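Honanero Neighbors Help Board > Schools, Clubs and Outings

Planning a robot open day visit with kids and grandparents, what should we expect?

Posted by marigold_porch

Hello everyone, and sorry in advance for the length, I never did learn to write a short post. My sister-in-law has signed our family up for the open day at Dredance, the robotics workshop on the far side of the rail bridge, and somehow the organizing has landed with me. We will be seven people, the youngest is five and the oldest is my father, who is 81 and spent his working life fixing elevators, so he will want to talk to anybody holding a wrench.

The flyer says there is a "manipulation demonstration" in the morning and a "try it yourself" hour after lunch. My daughter saw the word robot and is picturing something that walks around and shakes hands. I have a feeling it is going to be an arm on a table, and I'd like to prepare her without spoiling the day. Has anyone been? How long does the demonstration last, is it loud, and can a five-year-old see anything from the back? I'd also love to know if it's worth paying for the lunch or if we should pack sandwiches. And is there anywhere to sit down? Dad can stand for a while but he pays for it the next day.

Thank you so much, you were all wonderful about the swimming pool question.

---

Gaétan Beaudoin

Hi Marigold, and what a lovely crowd to bring! I went to the one in February with my two grandsons and we had a very good day, so let me tell you everything I remember and you can skip the parts you don't need.

You guessed right, it's an arm. Nothing walks. A good half of the morning is spent on the simulator, up on a big screen, because they work everything out there first before they let the real arm loose on it. I worried the boys would be let down by this, but children who have grown up with video games don't mind at all, and they were shouting advice at the screen within a minute. The young woman running it was very patient. She had picked a handful of ordinary objects and she asked the children what they would do with each one if they only had two fingers, and then she made them try it with their own thumb and pointer finger, which got the whole room giggling (the grown-ups too).

The piece that took the longest was a blue bucket with a handle. She brought the arm over it with the gripper open and stopped it there, and then she went into the business of how close is close enough.
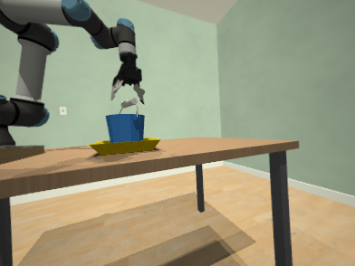 My younger one, who is six, put his hand up and wanted to know why it didn't just grab the thing, and she gave him a proper answer. A person feels the handle and corrects without thinking, she said, and the arm has to be told where the handle is, and which way it slants, and how wide to open. They keep a log of every attempt at that one job, and she said the count stood at 641 that morning. He has repeated that number to everyone we know, including the dentist.

Now for your practical questions. The demonstration ran 67 minutes on my watch, with no break, and I would say that is ten minutes too long for a five-year-old. Sit near the aisle. It wasn't loud in the simulator part, of course, and even the real arm made less noise than my dishwasher. The fan in the ceiling was worse. There are folding chairs but only in the first 4 rows, and after that it is standing, so get your father there by a quarter to ten and put a coat on the seat next to him. The floor is flat, so a small child sees nothing from the back. They let the little ones come and sit on the mat in front if you ask.

They can also show what the gripper sees, or near enough, looking along the fingers as they close. That was my favorite part, and I think an elevator man would enjoy it too. It's a strange way to look at a bucket!

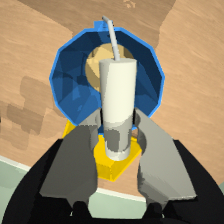
The view along the gripper, with both fingers on the white cylinder and the blue container behind it.

Somebody asked at that stage if the shadows bother the machine, and there was a long answer about lighting that I confess I didn't follow. Your dad should ask about the joints. I did, in a clumsy way, and one of the older engineers came down from the side of the room and talked to me for a good while about bearings and cable wear, and clearly could have gone on until supper.

For lunch, pack the sandwiches. The soup was fine but the line was long and by the time we were served the boys had eaten all my mints. There are picnic tables behind the building, in the shade until early afternoon.

The try-it-yourself hour is run by the Mesurura club and you need a slip for it, which you get at the front desk when you arrive. Take one even if you aren't sure. Each child gets a few minutes with a hand controller and a very kind teenager standing beside them. My older grandson knocked over a tower of foam blocks and was congratulated on it.

Do write back and tell us how it goes. I'd like to go again myself.

---

pk_rowhouse

its ok. parking is bad. bring a sweater, the AC in there is freezing

---

Shinji Higuchi

I help at the Mesurura table, so a couple of corrections to Gaétan's very nice answer. The slips are now handed out at the side door by the bike racks and the front desk won't have them. The next open day is on 23rd August, and the morning talk has been split in two with a pause in the middle, so your five-year-old should manage better than the February crowd did. Some 4 extra benches are being put along the left wall as well.

The hand controllers are the small ones this time. Children under six can use them with an adult's hands over theirs, and most of them like it that way. If your father would like a longer chat about the mechanical side, send him to the Tsuji room at the end of the hallway after lunch. There is usually an arm in there with its covers off, and it's much quieter than the hall. Tell him to bring his reading glasses, the part labels are tiny.

On the walking robot question, I would tell your daughter beforehand that it's an arm, and that she'll get to drive one. We had a few tears last time from children who were promised something with legs.

---

marigold_porch

Oh, you are all so good. Gaétan, I read your whole answer out loud at the table and Dad has already started a list of questions on the back of an envelope. Shinji, side door by the bike racks, got it, and we will look for you at the Mesurura table. I told my daughter about the arm last night and she thought it over and asked if it could hold an ice cream cone. Sweaters are in the bag, pk, thank you!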